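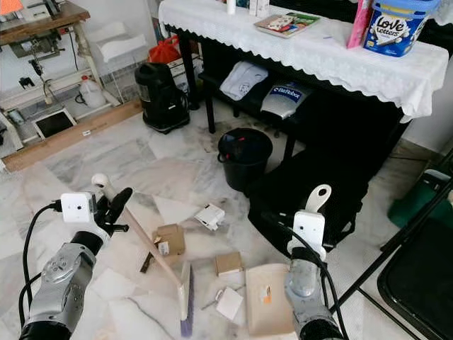

A broom and small cardboard boxes on a marble floor.

Home News Wind Water Solar Heat Interviews Archive

The river was too low to turn anything: talking to Joanne Dobson about the Evar weir

29 August 2018

Joanne Dobson picks up on the second ring and says she has until the eel man arrives. No idea what time that is. Could be ten minutes, could be after lunch.

So we start quickly. The Evar hydro scheme - two Archimedes screws on an old mill weir, a short concrete channel, a green shed with the electrics in it - has been standing still for most of the summer. Not broken. No water. Or not enough water, because the licence says a certain amount has to go over the weir and down the fish pass first, and only what's left over can go through the screws. In July nothing was left over. August the same, near enough.

"People ring up and say it's stopped," she says. "Yes. It has stopped. It stopped in June. It'll start when it rains, and I mean proper rain, up on the tops, for days. Not the stuff we had on the day of the fete."

She is cheerful about it, mostly. She did the sums years ago on a bad summer, she says, and this is a bad summer. Last year the screws ran for 2912 hours. This year she won't guess. "Ask me in February. February's our best month, always. Cold, horrible, brown water, branches everywhere, and the meter going like mad."

How she got into it. Not an engineer, she says several times. She worked in payroll for a dairy, then for herself, then walked past the weir every morning with a dog who is now dead. There was a mill there from 1726, corn first and then bone, and the building went in the fifties but nobody moved the stones. "You stand there and it's roaring at you. All that going past. I thought well, somebody must have looked at this. Somebody had, twice, and both times gave up at the paperwork."

She didn't, though she came close. From the first letter to the first unit sold took over 2180 days. She worked it out once on the back of an envelope and wishes she hadn't. Abstraction licence, impoundment licence, planning, flood risk, a bat survey on a building that wasn't there any more (she still has the report). And then the grid.

The grid was the worst of it, by her account. Utico, who run the local wires, came back with a connection cost that was more than the screws. "I read it at the kitchen table and I put it face down. I made my tea. I turned it back over and it was the same number."

What happened next took eighteen months. She asked for a smaller connection. They said the smaller one would cost almost as much, the trouble was a transformer up the lane, full already with solar from the farm. She asked who owned the solar. She went to see him. He was, she says, perfectly nice, and it turned out his panels did hardly anything in the months when her river did most. Could they share? Nobody at Utico had a form for that, at first. Then someone did.

"A young woman, I won't say her name, she'd get in trouble. She phoned me back. That was the whole differance, she phoned me back. She said send me your flow figures by month and I'll put them next to his. And you could see it. He's up when I'm down. There's about a fortnight in April when we'd both be going flat out and in that fortnight we turn ours down a bit. That's it. That's the deal."

Now it sounds simple. Most of the small schemes I've spoken to this year have a version of the same story and not all of them found a friendly farmer. Some are still in the queue. One dropped out in spring.

I ask about the equipment. The screws came from Hyvönen, second choice, after the first supplier stopped answering emails. She likes them. Slow, heavy, big blades, a stick goes through and comes out the other end a bit surprised. The gearbox on the left-hand one was noisy from the start and they had a man over in the first winter who listened to it with a screwdriver against his ear, said it was fine, and went home. It has been fine.

The control software she likes a lot less. It's by Torora, it came as part of the package, and for the first year it shut everything down whenever the phone signal dropped. In a valley. "I'd get a text saying the site was offline, then a text saying the site was online, then I'd go down in my wellies and it was just sat there. Running or not running, you couldn't tell from the texts." They changed a setting in the end. One setting.

And the trash rack. Anyone who has been near a small hydro scheme will know they were going to get to the trash rack. It's the set of bars across the intake that keeps the rubbish out, and it needs raking. In autumn it needs raking all the time. Leaves, she says, you have no idea about leaves. She has a rota on the fridge and her own name is on most of it.
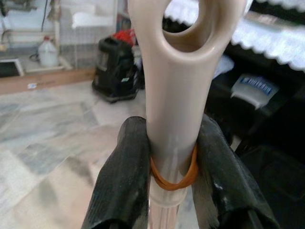

Jordan Naylor thinks the raking could have been designed out at the start, and has told her so more than once: an automatic rake would have paid for itself by the second autumn, he reckons, in hours not lost to a blocked intake. He is fairly blunt on the phone about it. "She saved money in the wrong place. She'd tell you I said that."

She does tell me he said that. She half agrees. "Jordan's right about the hours. But we didn't have the money then, we really didnt, we'd spent it on the bats." She has a quote for a rake now and it's sitting in a drawer until the river comes back.

They disagree on something bigger too, which is whether more of these should be built at all. Naylor would put the next pound into roofs. Quicker, cheaper, no river, no fish people. He points out that a weir with a decent drop and a road to it and a landowner who'll talk is a rare thing, and that the good ones have mostly been looked at. Dobson doesn't argue with any of that. What she says is that it was dark at four o'clock most of last winter and her screws were going round at four o'clock, and at midnight, and at breakfast.

"I've got panels myself. On the house. They're lovely, today they're doing the whole street I should think. In December they'd not boil an egg."

On the fish she is careful. The angling club were against it from the start, properly against it, there were letters. She gave them a seat at the table and a say in how the pass was built, and the pass was moved to the other bank because of what they told her about where the fish lie up. That cost extra. It also meant the club stopped writing letters. There's an eel bit now as well, a sort of bristle ramp at the side, and the eel man comes to check it. She doesn't know if there are eels. He seems to think so.

The money, then. I ask, she sighs. The payments for new small hydro have been cut again and again and are due to close to new schemes altogether next spring. Evar got in under an older rate. Would she start it now, at today's rate, from nothing? Long pause. I can hear a tap running.

"No. I couldn't. It wouldn't stand up. I'd want to and it wouldn't stand up, and I'd have to tell everyone who lent us money that it wouldn't." Another pause. "I get emails from people who've got a weir. Really nice emails, with photos. And I used to write back pages. Now I say go and find out what your grid connection costs before you do anything else, anything at all, don't buy so much as a notebook. And most of them I don't hear from again."

One did write again. A village two valleys over, smaller drop, better road. They want to sell straight to the primary school next door and leave the grid nearly out of it. She's been over to look at it twice. She thinks it might just about work if the school keeps its kitchen.

What would she change? The rate, obviously. A right to be told by the network company, early on and for free, whether there's room on the line. Somebody to phone back. She says that one again.

I'm halfway through asking about drier summers, whether the licence will have to be looked at again if there are more like this one, when there's a knock at her end and the dog goes off - a new dog, loud. "I don't know," she says, over it. "I think about it. The winters have been wetter, so maybe it comes out even, maybe it doesn't. That's him. I'll have to go, he doesn't like to wait."

She rings back in the evening to say the eel ramp passed.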